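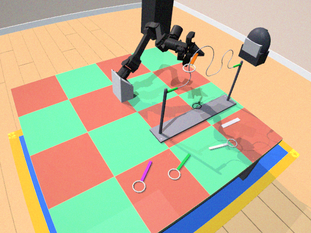

Ring on the wire, checkered table.

I host the watch night at my place every Sunday, and by October, when all the reality finals pile up on top of each other, I've got people on the couch, people on the floor and Chalerm on the arm of the good chair, where he has been told not to sit. So these are my kitchen tips for feeding a crowd that will shush you if you rattle a bag during the eviction.

Popcorn first. Make it on the stove in a big pot with a lid, and put the salt in with the oil before the kernels go in. It sticks so much better! I use fine salt (the regular stuff, whizzed in the blender if all you've got is coarse). Two bowls at opposite ends of the couch, never one giant one, or you'll have arms in front of the screen all night.

Dips go in mugs. I know, I know, but a mug has a handle, it doesn't tip over on a cushion, and it goes straight in the dishwasher. My friend Ineke brings a beet dip that I love and my rug does not. If it lands on fabric, scrape up what you can with a spoon, then dab with cold water and a drop of dish soap. Don't rub. I rubbed once, during the Cukia reunion special when everybody was yelling about who leaked the wedding pictures, and I now have a footstool parked on that spot for good.

For anything hot, I time it to the ad breaks. Little sausage rolls come out of the oven at the first one and sit on the stove for ten minutes while they stop being lava. Eighteen rolls is one tray in my oven, and I keep a second tray ready in the fridge. Freeze them raw on the tray and bag them once they're hard, so you can grab a handful any time and bake them from frozen with a few extra minutes.

Drinks: fill a muffin tin with water and freeze it. Big fat ice lasts the whole episode and nobody has to get up in the middle of a crying interview. A slice of lemon in each one looks fancy for no work at all.

Greasy fingerprints on the remote come off with a barely damp cloth and a tiny bit of rubbing alcohol, batteries out first. Do it the same night, while you're still arguing about whether Leandro was right that the judges had it in for the tall one (he wasn't).

Next week it's my turn to do dessert too, so if you've got a brownie that cuts clean while it's still warm, send it over!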